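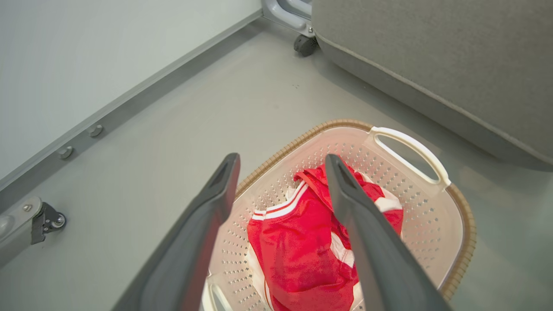 Two arms, one basket: how do I get cleaner demonstrations of picking clothes out?

Posted by tess_k in Teaching by Hand
Tags: teleoperation, bimanual, cloth, wrist cameras, leader arms

Hi all! First post, long-time reader. I've been driving a two-arm setup by remote control for a few weeks now and I am completely hooked, but I've hit a wall with laundry and would love some advice.

The task sounds easy. There's a basket on the floor with clothes in it. I use a pair of leader arms (the Povevau kind, with the trigger handles) and the follower arms copy whatever I do. I want to reach in, take out one piece of clothing, get it up where both grippers can work on it, and set it on the padded seat next to the basket. Then the next piece. I record the joint positions, the gripper openings and the video from the wrists and the head, and later I train on all of it.

With blocks and cups I was getting lovely results. With clothes, my recordings are a mess:

1. I grab two things at once. Red shirt comes up, something white comes with it, I shake it, it falls on the floor, and now I'm improvising.

2. I hesitate. I hover over the basket hunting for a good fold to pinch, and when I play the recording back there are long stretches where the arms just hang there. The trained policy has learned to hang there too! It does a beautiful impression of me thinking.

3. When I pass a piece from one gripper to the other I keep losing sight of what I'm doing. From the head view the fingers cover the spot I care about.

So far I have 60 recordings, and I'd guess a third are any good. Each one takes me a while because I reset the basket by hand between tries. Do I keep the bad ones? Should I be going slower? Faster? Is there a trick to the handoff? I'm happy to redo all of it if I have to, I'm having a great time, but I'd rather not practice my bad habits into the data.

Also, if it matters: I'm recording at a fixed rate and I'm not trimming anything.

Thanks so much!

tess_k

Sort by: most helpful

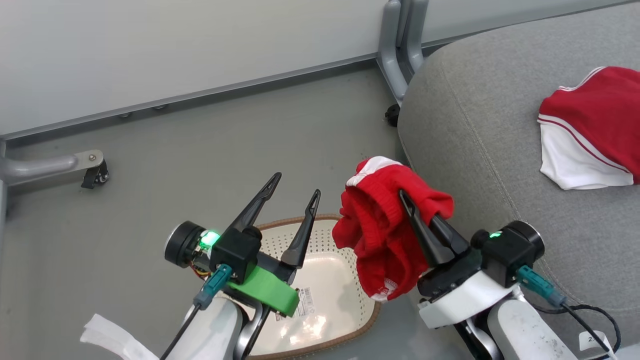
Judness Robot Makers Club — Teaching by Hand group

Kazimír Hubáček
Marked as most helpful

Welcome, Tess! Cloth is my favorite thing to teach and I'm so glad somebody else here has caught the bug. Your problems are the ones I had, in the same order, so let me go through what changed things for me.

Start with the hovering, which is the easiest to fix. Decide on your pinch before you press record. Lean over, look into the basket with your own eyes, pick a fold that stands up, and only then start. You'll be amazed how much shorter the recordings get. If you change your mind halfway down, stop and throw that one out. A policy that sees you drift left, then right, then left again over almost the same picture has no way of knowing which one you meant.

While you're looking, look for bands. Collars, cuffs and ribbed edges are wonderful to grab. They hold their shape in a heap, they're thick enough that the fingers close on something, and if there's a stripe on them they show up beautifully on a wrist camera. A smooth flap in the middle of a shirt will work too but it slides, especially if the fabric is shiny.

Now the double grabs. Two things helped me here. First, go down with one finger inside the fold and the other outside it, so the fold sits in the V. If you come straight down with both fingers half open and squeeze, you get whatever is underneath as well. Second, lift in two stages. Come up a hand's width, pause just long enough to see whether anything is trailing, and then go. If something is trailing, bring the other arm in and hold it down or pull it back into the basket. Please do record that! A clean correction is worth a lot, because the robot is going to make the same mistake on its own one day and it needs to have seen a way out.

That brings me to your question about bad ones. I sort mine into three folders. "Clean" is one piece, one grasp, no fuss. "Recovered" is where something went wrong and I put it right calmly. "Junk" is everything with dithering in it, or where I dropped a piece off to the side and had to go get it by hand. I train on the first two and I never touch the third. My first good policy came after I deleted a heap of junk, and I added nothing new that day.

On speed: steady. I count in my head, the way you would in a dance class, and it gives every recording the same rhythm. Rushing makes the cloth swing, and then you're waiting for it to settle, and there's your hovering again.
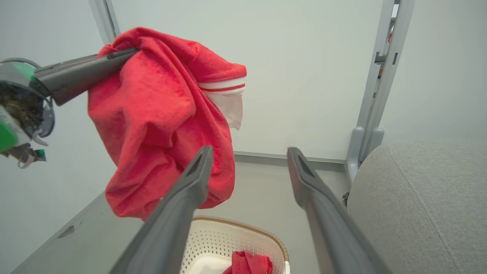

For the handoff, my rule is that one arm is boring. The arm holding the piece goes to a spot you've chosen and stays there, dead still, until the other one has closed. All the moving is done by the empty hand. If both arms are traveling toward each other you have to judge two distances at once, and through a pair of handles that's horrible. Let the cloth hang, come in with the free gripper open wide, and aim a little below the first pinch so the fingers don't knock tips.

And drive it from the wrist view of the arm that's empty! That was the big one for me. I had the head camera full screen for ages and fought it the whole time, for exactly the reason you give: fingers and wrist housings block the one place you need to see. Now I keep the head view small in a corner for general direction and put the free wrist up large. The fabric sits right there between your two fingers and you can tell if you're going to catch it. Tilt the wrist a little so you come in from the side, and you'll see an edge to aim for as well.

Some housekeeping while I'm at it:

Put tape on the floor where the basket goes, then move it off the tape on purpose by small amounts. You want to know where "home" is and you want variety around it. Turn it too. Handles end up in different places and the grippers need to learn to stay clear of them.

Toss the clothes in differently each time. I caught myself laying them in nicely with the collar on top. The policy was brilliant at collars on top and hopeless at anything else.

Check your cables at full reach before a session. Put both arms at the far side of the basket, then all the way back, and watch the plugs at the wrists as you do it. A connector that's half out will give you gaps you only find a week later.

Trim the start and the end. You said you don't, and I would. Cut from the first real motion to the moment the fingers have opened and backed off. The Satano viewer does this in a couple of clicks, and there's a batch option under the export menu if you can live with a fixed threshold.

I work in sets of 11 and then get up and walk around. After that my hands get lazy and I start pinching anything.

Have fun with it, and do post a clip of the first one it does by itself. I still get goosebumps.

Comments on this answer

tess_k: Oh my gosh, "one arm is boring." I tried six handoffs this way tonight and lost none of them. And yes, I've been putting the collars on top every single time. Busted. Switching to the empty wrist's view felt backward for a few minutes and then it clicked.

Kazimír Hubáček: Wonderful!! Give it a couple of sessions before you judge it. And write down which view you drove from, in the notes field, so you can compare later.

orla.p: Does the two-stage lift end up as a pause in the policy? I'd worry about it freezing there.

Kazimír Hubáček: Mine slows down there but keeps moving. I don't come to a full stop, I sort of breathe. If you stop dead for a second or two then yes, I'd expect trouble.

ModBench

More data. I had 787 episodes before towels worked at all.

Comments on this answer

orla.p: Were those all the same towel?

ModBench: Four towels.

tess_k: Wow, okay, that's good to know! Did you trim them?

ModBench: no

rowan_sews

I'm coming at this from the other side. I sew, and I only got into robots because the Sârbu evenings let people try the leader arms, and I haven't stopped talking about it since. So take this as fabric advice more than robot advice.

Pick your clothes with some care at the beginning. A knit with a rib hem is forgiving, it stretches a little when you tug and it doesn't slip much. Slick sports fabric is harder. Linings are sneaky — they hang lower than you expect and they catch on rims. If a piece has a white lining or a pale inside layer and your basket is pale too, you'll have a hard time seeing where it ends from the wrist. I'd begin with one strong color against a light basket, get that going, and then mix in white pieces once your hands know the motion.

Baskets with lots of little holes are fine for clothes but watch the fingertips on them. If you push down too far and drag, the tips can find a hole. I go down at a slight angle and stop when the pile gives. You won't feel it through most handles, so look for the cloth bunching up beside the finger.

For setting things down on a padded seat, lower until the bottom of the garment touches, then keep moving sideways a little as you come down. It lays the piece out and you don't get a lump. It's the same move as laying a skirt panel on a cutting table, and it's so satisfying when the arm does it! Open the fingers fully before you back away or the fabric comes along for the ride.

One place I'd disagree a bit with Kazimír: I don't mind the middle of a shirt as a grab point. If you take a good deep pinch, the rest hangs in a cone and the second gripper can slide down it until it finds an edge. It's slower. On a sweater with no visible band it may be the only thing you've got.

Comments on this answer

Kazimír Hubáček: Fair point on the deep pinch. I've been avoiding it and I probably shouldn't. I'll do a set on Friday and see how it compares.

tess_k: The sideways lowering is gorgeous, thank you! Mine have all been landing as lumps. I'm starting over with just the red things and keeping my old recordings in a folder called "before."

rowan_sews: Great name for it. Shout if you try towels, I have opinions about hems.

Related threads
Gripper trigger feels mushy at the end of travel
How long should one demonstration be?
Left-handed people: do you swap the leader arms?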